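Print this page
E-mail this page

Lavon Hand Gripper - Set-Up and Teaching Guide
Section 6: Showing the robot how to fold a garment

By the time you reach this section you should have the gripper charged, paired and sitting comfortably in your hand. If the status light is still blinking, please go back to Section 4 and finish pairing first. We'll wait for you!

Folding is the task most of our customers want to teach first, and we're very fond of it ourselves. It is also a little harder than picking up a cup, so give yourself a quiet half hour and don't worry if your first few demonstrations feel clumsy. Everybody's do. Gert Modise, who wrote the first version of this guide, kept his early recordings, and they are mostly of a T-shirt being pushed around a table.

6.1 Before you start

1. Choose one garment and stay with it for the whole session. Sweaters and sweatshirts are good to begin with. Thin, slippery blouses are best left until later.

2. Choose a surface you can reach from one side without leaning. A bed or a table will do nicely. A bed gives a little when you press on it, and that helps the fingers get under the edge of the cloth.

3. Turn on the lights you would normally use in that room. If it is a sunny day and the light keeps changing, you may want to draw the curtains.

4. Take off rings and bracelets, and tie back long sleeves of your own.

CAUTION: Keep your free hand away from the finger linkages while the trigger is pressed. The arms close toward the middle and can pinch skin.

6.2 Recording a demonstration

1. Lay the garment out with the neckline away from you and the hem toward you. Smooth it with your palm, but don't fuss - small wrinkles are fine, and the robot will meet plenty of them once it is working by itself.

2. Bring the gripper in low over the hem with the fingers open. Hold still for a slow count of two, then press the record button. You'll hear one short tone.

3. Move one finger under the edge of the cloth and close gently. Close only until the fabric stops sliding. Squeezing harder bunches up the knit and makes the release untidy.

4. Lift, carry the cloth over to where you want it, lower it all the way down, and then open the fingers. Please do try to lower it fully. Dropping the cloth from a height is the most common habit we see in new recordings, and the robot will copy it faithfully.

5. Fold the sleeves in first, one and then the other, and bring the hem up toward the neckline last. Use the same order every time.

6. Back the gripper away until it is clear of the garment and press the record button again. Two short tones mean the demonstration has been saved.
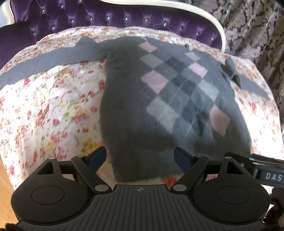

Between demonstrations, open the garment out again and shift it a little. Turn it slightly one way, or move it a hand's width to the side, or leave one sleeve bent. This feels like making extra work for yourself, but a robot that has only ever seen a sweater in one exact spot will be quite lost when it finds one somewhere else.

NOTE: Throw away any demonstration in which you stopped to think, dropped the gripper or answered the phone. Hold the record button for 6 seconds after the two tones and the last recording will be deleted.

6.3 How many demonstrations?

For a single garment on a single surface, plan on 30 good demonstrations before you start your first training run. Marietjie Ntuli, on our support desk in Haltetdale, made 51 for one stubborn cardigan and was very pleased with the result. If you would like the robot to manage a mixed basket of laundry, you are looking at roughly 1,000, and we'd suggest sharing the job with someone patient.

Take a rest whenever your wrist gets tired. Tired hands make jerky paths, and it is much nicer to come back after lunch than to delete a whole row of recordings.

6.4 Uploading

1. Set the gripper on its dock and open the Flevby app.

2. Tap Sessions, choose the one you just made, and give it a plain name you'll recognize later, such as "sweater, bed."

3. Tap Upload and leave the gripper on the dock until the bar is full.

CAUTION: Do not unplug the dock during an upload. Recordings that have not finished copying may be lost.

Go on to Section 7 to check your demonstrations before training.

Print this page
E-mail this page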